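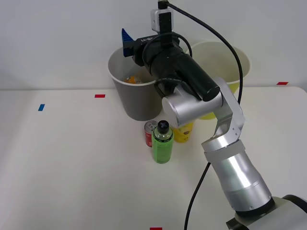

Fustico wrote back to our last update asking whether paper cups were really going to hold up as sorting bins, or whether we should just spend the money on proper tubs and be done with it. Fair question! I've been chewing on it ever since, so let me start there and get to the rest after.

Short version: the cups are staying for now. The large ones stand at the back of the white table, up against the wall, and they do the job for small stuff. They're cheap, you can write on them, and when one gets crushed you throw it out and grab another. I bought a sleeve of 50 in the spring and then went back for 100 more when the Muldale sessions got going, and we still have plenty. The one thing they don't like is weight. Put too many heavy bits in and the bottom bulges, so anything metal goes somewhere sturdier.

The bigger change since the last report is the table itself. We cleared it completely (it took two afternoons, and my back has opinions about that) and decided that nothing lives on it except what's being sorted that day. Before that we had tape, lunch, somebody's keys and a month of mail all mixed in with the small parts, and of course things went missing. Small objects on a plain white surface are so much easier to pick out. I wish we'd done it in December when you first suggested it, and I'm sorry I argued.

Sorting itself is going fine, a bit slower than the plan said. The Fröhlich boxes turned out to be a mess inside, lots of little odds and ends with no labels, and I'd budgeted for them as if they were the tidy kind. The Carkusa boxes were a pleasure by comparison and are finished, labeled and back on the shelf. I'd like to move the leftover Carkusa hours over to Fröhlich if that's okay with you. No extra money needed, just a yes.

What didn't work: color coding. I had a lovely chart with a color for every kind of thing, and people kept stopping to look at the chart instead of sorting. We dropped it. Now a bin is for whatever the note on the wall says it's for that day, and if we change our minds we change the note. Much faster, and fewer arguments over what counts as a "fastener."

Spending is on track. The cups came in under what I'd put down, shelving came in over, and the two pretty much cancel out. Receipts are in the shared folder, apart from the one for the shelf brackets, which I'm still hunting for.

Next up is the rest of Fröhlich, then a second pass through the Muldale drawers, which I did in a hurry and am not proud of. I'd also like to try a few real tubs next to the cups for the heavier pieces, so Fustico may get its way after all. Could you let me know about moving the hours before I set the fall schedule?

August 6, 2021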